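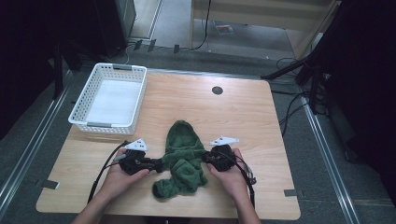
Folding a green knit at one of the tables, a hand-held gripper in each hand.

I had been promising to write up our visit to Clondstead since the weekend we got back, and a few of you have been asking (thank you for the patience, and for the emails!), so I've finally made a pot of tea and sat down with my notes.

For those who missed the newsletter, our little group of laundry and garment care people had been trying since May to arrange a look inside the Kikix centre. They take in clothing from rental firms and second-hand shops, check it, fold it and send it back out, and for the past while they've been working out how much of the folding a robot could take on. We went on Friday, October 6, 2023, on a bus that smelled of wet coats, and there were 38 of us by the time we'd picked up the late ones at the roundabout.

Tomoyo Koyama met us at the door and had us all in hairnets before we'd finished saying hello. She started on the folding line herself, and you can tell, because she kept straightening things on shelves as she walked past them. The main floor is much as you'd expect if you've worked in the trade: carts, steam, a radio somewhere, and a long wall of bins waiting to be sorted. They put 1,576 pieces through on the day before we came, which she said was a middling sort of day. I was more taken with the labelling system than I should admit, and I've asked her to send me the name of the supplier for the tags.

The teaching room is down a short corridor and it is a good deal quieter, with grey carpet underfoot. You stand at a pale wood-topped table and you do the folding yourself, only with a black gripper in each hand in place of your fingers. The robot learns from what people do with those, so the people who teach it are the same people who used to fold all day, and they're picked for being good at it. I found that rather cheering.

It is slow work! A small fuzzy jumper with a hood wants to go its own way, and the sleeves curl under, and you have to pinch the two sides and coax it flat. A fold that any of us could do without looking takes real thought when all you have is a pair of jaws. Each person on the roster does 100 folds in a session and then goes back out to the floor for something different. Tomoyo said the first week everyone complained about their wrists and the cables, so they changed the sessions to mornings only and put in a proper break, and the grumbling mostly stopped.

Tsutomu Takeda, who looks after the training side, let several of us have a go. I managed a tea towel. My friend from the Ilterura shop did a lovely child's cardigan and has been unbearable about it ever since.

Over lunch (egg sandwiches, and a very good lemon slice) I asked the question I think we'd all come with, which was what happens to the folders. Tsutomu didn't brush it off. He said 6 people have moved from the line to the teaching roster so far, at a higher rate of pay, and that the line itself has been kept at its old size while they see how things go. He wouldn't promise what it would look like in a few years, and I respected that more than I would have a brochure answer. One of the women at our table, who has folded there for a long time, told me she likes the teaching days but misses the chat, as you can't really natter while you're concentrating on a sleeve. She also said it was strange to be asked how she does a thing she'd never had to put into words. She'd gone home and folded her husband's shirts slowly, to find out.

We finished with the dispatch bay and then had a bit of a muddle over the bus, which had parked round at the Iwasaki loading dock next door, so if anyone is planning a visit of their own, ask for the east gate. Wear flat shoes too, as there's a lot of concrete before you get to the carpet. Tomoyo says they're happy to take another group in the new year, and I have a sheet going for names.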